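Clollix cell

The Clollix cell is a two-arm robot workstation built by Tinex and used for practice in sorting and handling artificial produce. It consists of an aluminum rail enclosure, a fixed tabletop, and two arms with black two-finger grippers. A small camera is mounted at the wrist. The first cell was set up at Mackay by Marjan Asadi and Ye-ji Ko.

Setup

The arms are bolted down before the rails are squared. Each gripper is then opened and closed 10 times without a load, and the wrist camera is checked for a clear view of both fingertips. A test layout normally includes a dish of toy fruit and at least one loose piece on the table, so that both arms can be tried in the same run. 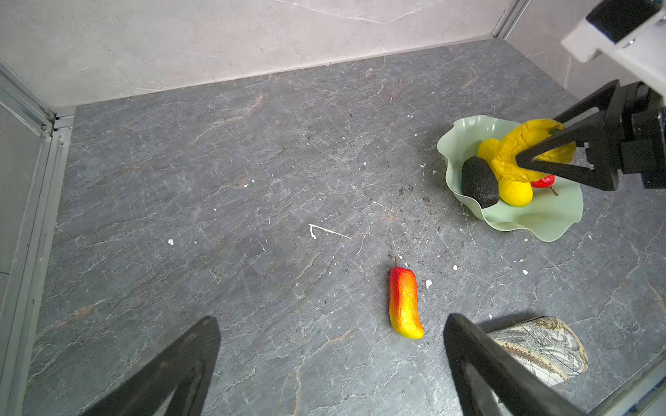
Maintenance

The tabletop is wiped down at the end of each shift. Crumbs and grit can stick to the fingertips and reduce their hold on smooth pieces. Finger screws are tightened every 74 hours of running time, and the wrist cable is inspected on the same schedule. Worn fingers are replaced as a pair, after which the gripper must be calibrated again.

Repairs

In December a loose rail bracket at Mackay let one arm drift out of line. Nusrat Cassim replaced the bracket and added a rail check to the service sheet, which now has 17 steps.

See also: Vunum gripper; Robot calibration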